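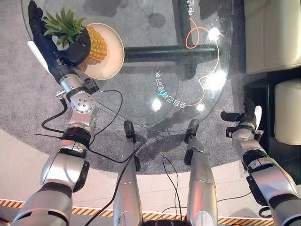 Pineapple on a plate, glass tabletop.

Suvora recipe archive: progress report to the Hutapea Fund
Oct 30, 2018
From Anjani Pelupessy

Hello again! Your form asks for what we've done, what we've spent, what went wrong and what comes next, so I'll try to keep to that order, but you know me by now and I'll probably wander.

Where we are

The archive now holds 168 recipes, all scanned, typed up and matched to the person or family they came from. When I wrote to you in March we were still arguing over what counted as a recipe at all. (Does a shopping list count if everyone in the house knows it means plum dumplings? We decided it does, as long as somebody can sit down with us and tell us the rest.) That argument ate up more evenings than I'd like to admit, but I'm glad we had it early. The rule we ended up with is on a single page and I've put a copy in with this report.

Most of what we have comes from Skumness itself, from the streets behind the harbor and up the hill. The Treltitz side of the river has been slower. People there were very polite to us and gave us coffee and no recipes whatsoever. What changed things was moving the sessions out of the library and into the back room of the bakery on the Treltitz side, which is warm and smells good and has no sign on the door asking you to be quiet. We got more in that first bakery session than in all the library ones over there put together, and I wish I'd thought of it sooner.

The notebooks are the heart of it. We've been lent eight so far, and every one of them has gone home again in the same state it arrived, apart from one where a loose page had to be put in a paper sleeve because the corner was crumbling. I asked the family first. They said do whatever you like, it's been under the bread bin since before the flood.

What the grant has paid for

The flatbed scanner, first of all, plus the padded cradle so that we aren't pressing old spines flat. The cradle cost more than I put in the original budget and I moved money over from printing to cover it, which you kindly agreed to by email. I'd make the same choice again. Some of these books are held together with kitchen string and flour paste, and pushing them down on glass would finish them off.

Travel has come in under budget. I'd planned for a lot of bus fares and in the end most people wanted to come to us, or wanted us to come on a day when we were already nearby. I'd like to ask whether the leftover travel money can go toward large-print copies. I've set that out in the budget sheet under "requests" so it doesn't get lost in all my chatter.

Typing has taken the most hours by far. I do a good part of it myself at night with the radio on. The handwriting is the fun of it and also the trouble. One notebook switches language halfway down the page whenever the writer gets to the spices, and another uses a little drawing of a cup for one measure and a slightly different little drawing of a cup for another measure, and the niece who lent it to us has no idea which is bigger. We've typed it up both ways and left a note. I'm hoping somebody who cooked with her will come forward when the booklet goes around.

What went wrong

The website. I promised you a searchable site by the end of summer and you're looking at a report without a link in it, so you can guess. The first setup we tried couldn't cope with recipes that have more than one name, and nearly all of ours have more than one name. The same fish soup is in there under the name of the fish, the name of the street, and the name of a man who I'm told never cooked it in his life but always asked for it. Search for one and you wouldn't find the others. We've started again with a plainer setup that lets us add as many names as we want, and it's working well on my own computer. I'd rather give it to you late and working.

Permissions were the other sticky bit. Our first form was far too long and sounded like we were buying a house. Several people took it home to think about it and I never saw them again! I rewrote it in everyday words, on one side of paper, with a box to tick if you want your name left off. It's gone down much better. I've gone back to everyone who signed the old one and offered them the new one so that all the paperwork matches.

I also misjudged how sad some of the sessions would be. I had it in my head as a cheerful thing, all flour and gossip, and a lot of it is. But people bring these books in because somebody has died, or is dying, or because the house is being sold, and you can't really say "thank you, next please" after that. So we now book fewer people per session and leave a gap between them. It slows the numbers down. I hope you'll agree it's the right trade.

The cooking days

These weren't in the original plan, but you said on the phone that you'd like to hear about them. We've held three, all in the church kitchen in Skumness, each built around recipes where the written version leaves out something important. One says "until it looks right." One says "as for the other cake." You can stare at that on paper for as long as you like, or you can get a few people who remember the dish into a kitchen and let them disagree out loud while someone takes notes.

The best of them was the day we did the pickled cabbage. It started with a perfectly civil chat about salt and by lunch there were two camps at two ends of the counter, each making their own. I've kept both versions in the archive, with both sets of notes, and each camp has told me privately that theirs should be printed first. (I'm going with alphabetical order and hiding behind it.)

The sweet things are harder to pin down because the sugar has changed, or the flour has, or the ovens have. A cake written for a wood stove doesn't tell you a temperature. What we do is write down what the person remembers - how the kitchen smelled, what color the top went, whether you could go out and feed the hens while it baked - and then add our own tested timing underneath in a different typeface so nobody mixes the two up.
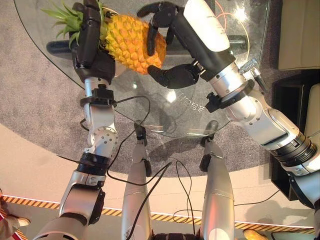 Can families ask for a recipe to be taken out later on?
Any family can ask for a recipe to be removed at any time, and we'll take it off the site and leave it out of the next printing.

I put that in because your last letter raised it and I wanted the answer somewhere easy to find. It's on the new permission form too, near the top. So far the only change anyone has asked for was a correction to a grandmother's maiden name, which we'd misread, and which was fixed the same evening.

What comes next

The booklet is the big job for winter. We have a rough layout, and I've had a first quote from the printer that made me sit down and a second one that let me get up again. The plan is to group things by occasion instead of by course, because that's how people talk about them. Nobody has ever told me about a "main dish." They tell me what you make when the boats come in, or what you bring to a house where there's a new baby, or what you eat the day after a wedding when the good plates are still dirty.

I'm still fretting over how much story to put beside each recipe. Some come with a page and a half, and others come with "my mother made it, it's nice." I don't want the short ones to look like poor relations. My current thinking is to give every recipe the same small space for a story, and to put the long ones in full on the site for anyone who wants them. If you've seen this handled well in other projects you fund, please do send me a name or a title.

The site should go live in stages, starting with the soups and breads, which are the best checked. Fruit and preserves will come after that. The preserves need the most care, as several of the old methods aren't ones we'd want anybody to follow today without a warning. The county food safety office has a leaflet we've been allowed to copy, and I'll put it right next to those recipes where it can't be missed.

I'd also love to get the high school involved in the typing. The head of the history department is keen and I've been in once to talk to the class, with a notebook (a photocopy, don't worry). They could read the old handwriting a lot better than I expected and they laughed at the measurements, and one boy recognized his own street. We're hoping to make it a proper part of their spring work, but it depends on the timetable and I can't promise it yet.

A few small things

The scanner has a one-year warranty and I've put the papers in the project folder along with the receipts. The cradle doesn't have a warranty, but the man who built it says to bring it back if it squeaks.

Your logo is on the forms and on the poster. It came out a bit green on the first batch of posters, so I've swapped those for a new lot, and the printer didn't charge us for the redo.

I've attached the budget sheet, the one-page rule on what counts as a recipe, the new permission form and a sample of the booklet pages. The sample has the fish soup in it under all its names. If you do try cooking it, go easy on the pepper the first time, and let me know before the next report if you need any of the figures set out differently.

Warmly,
Anjani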